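Plulham Tabletop Arm, Starter Bundle

Arm, gripper, wrist camera, power supply and table clamp in one box
Price: £2,220 including delivery
Arm only: £898
In stock. Order code PL-TA-S

We've been running the Plulham in our own workshop since January and we're still finding excuses to walk past the bench and have a go. It's a small arm for a normal-sized table, and it's a lovely thing to learn on. If you teach, tinker, or have been asked to find out whether a robot could do some of the light sorting at work, start with this one.

What you get

The arm arrives assembled. Clamp it down, plug in the power supply and the USB lead, and run the setup program (ten minutes, fifteen if you read the screens properly). The gripper is fitted with a pair of ribbed blue fingers in rigid plastic, textured on the outside, and they open nice and wide so you don't have to be perfect with your approach. The wrist camera looks out between them, so when you sit down to plan a grasp you're seeing the job from the arm's side of it.

For a first task we always say cups. They're cheap, they're light, and if you buy them in different colours you can ask for one in particular. Put them close together and it gets properly interesting!

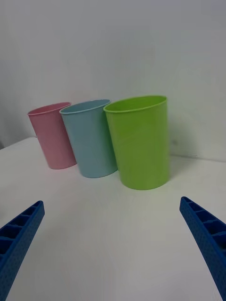 Safta Ursu wrote in to say that the arm was the easy part of her budget and the bits around it were what she'd missed: her first order came in at 2,220, then a second pair of fingers and a longer lead took it to 2,261 before she had moved a single cup. She'd tell anyone to put the spares on the same order and ask for one delivery.

Good advice, and we've added a spares line to the quote form so you can do it in one go.

Planning your budget

Table: anything flat and steady with a square edge for the clamp. A plain surface and a plain wall behind make life easier for the camera.
Computer: a fairly recent laptop will run the arm. If you want to train your own models, price that separately.
Things to pick up: plastic cups, blocks, sponges. Raid the kitchen first.
Spare fingers: sold in pairs, left and right. Get one set with the bundle.
Time: allow a full afternoon for the first session. You'll want it.

Schools and clubs

Order two or more bundles and each one drops to £2,137. We can invoice against a purchase order, and quotes stay open for sixty days. Ask for Xuân Đoàn on the order desk if your finance office needs the wording done a certain way.

Also worth a look

Brurkura bench mat, plain white or grey
Parsons cable clips, bag of twenty
Long USB lead, 3 m

Page updated 2/23/21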